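About Drasholm

Drasholm helps organisations plan, budget for and buy robots. We do not make robots and we do not sell them. Our clients are mostly care homes, small hotels, serviced flats and colleges, and most of them are buying this kind of equipment for the first time.

The firm was started by Troels Riis and Dagný Þórarinsdóttir, who had both worked in purchasing for a hotel group. They had watched a good deal of money go on machines that ended up in store rooms. In most cases the machine did what the maker said it would. The lifts were too narrow, the wi-fi stopped at the fire doors, or the training budget had been spent on delivery. Troels and Dagný thought there was room for someone who would sit on the buyer's side of the table and go through all of that before the order was signed.

What we do

Most work begins with a site visit. We walk the building with the people who clean it and look after it, write down the jobs they would like help with, and measure doors, ramps, thresholds and floor coverings. We then write a needs report, which is yours to keep and to show to any supplier you like. Some clients stop there. A few have read the report and decided to spend the money on a second linen trolley and more hours for existing staff, and we were happy to help with that too.

If you go on, we draw up a five-year budget. Purchase price is one line in it. The others cover delivery, insurance, software fees, spare hands and batteries, charging points, staff training, repairs, and the cost of getting rid of the machine at the end. We set buying against leasing on the same sheet so the two can be compared fairly. We also help with the tender papers, read the service contract, and attend the handover if you want us there.

Our fees are fixed and agreed in writing at the start. We take no commission from makers or dealers — that has been in our terms from the first day, and clients are welcome to ask for our accounts.

The Sokol register

Sokol is our own record of equipment costs. It holds 600 quotations and invoices passed on by clients, with names removed. When a supplier tells you that a yearly service charge is normal, we can usually say whether it is. Sigrún Mikkelsen keeps the register and updates it each April, after most of our clients have closed their books.

The people

Troels Riis handles contracts and tenders.
Dagný Þórarinsdóttir leads site visits and writes most of the needs reports.
Sigrún Mikkelsen looks after budgets and the Sokol register.
Þórey Þórarinsdóttir runs the trial room and trains client staff.
Sigrún Lykkegaard answers the telephone, books visits and sends the invoices.

Having two Sigrúns causes some confusion on the telephone. If your question is about an invoice, please ask for Sigrún Lykkegaard.

The trial room

We think a buyer should see a machine do ordinary work in an ordinary room before setting money aside for it. Our trial room at Dillow is furnished as a lounge, with a sofa, a side table and carpet. Clients bring their own list of tasks. Tidying soft furnishings comes up on nearly every list, along with clearing cups and carrying laundry. 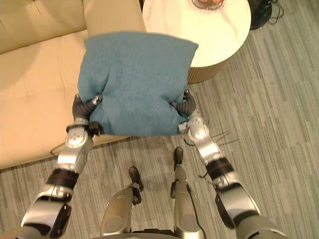

Handling a cushion beside the sofa, with both hands.

Þórey writes up each session on a two-page form called the Cillik sheet, after the house where we first used it. It records the task, what had to be moved out of the way beforehand, how often a member of staff stepped in, and how long everything took, setting-up included. The finished sheet goes to the client and is attached to the budget. Suppliers may attend a session, but they may not fill in the form.

The room can be booked by the half day. Sessions start at 9.30 or 1.30, and there is parking behind the building. Please send your task list beforehand, and tell us if anyone in your party needs step-free access.

Working with us

A first telephone conversation is free. It helps to have a floor plan to hand, a note of your staffing hours and some idea of when your financial year ends. We are normally able to visit within the month, though spring is busy. If your board or owners need a figure before we can get to you, Sigrún Mikkelsen can supply an outline budget from the register, marked clearly as an outline, and we take its cost off the full fee if you carry on.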